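Chapter 4
Wood in Use: Boards, Blocks and Joints

Timber moves. A board that fits its place in October may stand proud of it by spring, and a maker who ignores this will soon have split panels and sticking drawers. This chapter looks at how wood takes up and gives off moisture, and at the ways in which boards can be joined to make a wide, flat surface.

A growing tree holds a great deal of water. Some of it lies in the hollow of each cell and some is held in the cell walls. When the log is sawn and stacked, the water in the hollows leaves first, and the board gets lighter but keeps its size. Only when the walls begin to dry does the board shrink. It shrinks most around the growth rings, less across them and hardly at all along its length.

A single wide plank therefore tends to cup. The older workshops at Kütt, where wide boards were cheap, accepted this and planed their table tops flat again every few years. Later makers cut the timber into narrow strips and glued them side by side. Each strip still moves, but neighbouring strips pull in different directions and the top as a whole stays flatter.

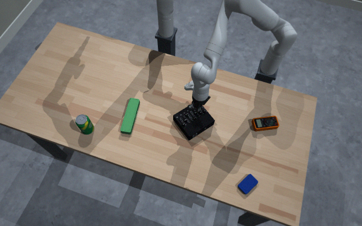 Figure 4.1 A table top of butcher-block strips, laid lengthwise in staggered planks. Note the range of colour.

Strips are often taken from several boards, and sometimes from several trees, so differences in shade are to be expected. Some buyers want them and some don't. The joinery at Boritz sorted its strips by colour before gluing - a slow job - while the one at Tresatano used them as they came from the saw.

Section 4.1 deals with drying and includes a table of shrinkage for 23 common timbers. Section 4.2 covers glues and clamping. Section 4.3 turns to end grain, which soaks up glue and makes a weak joint unless it is cut to a special shape. Before you begin, read again the notes on grain direction on page 64. The exercises are on page 107.

Related chapters
Chapter 3: From Log to Board
Chapter 5: Frames and Panels
Chapter 12: Oils, Waxes and Varnishes

© Flultley Technical Books | Contact us | Back to top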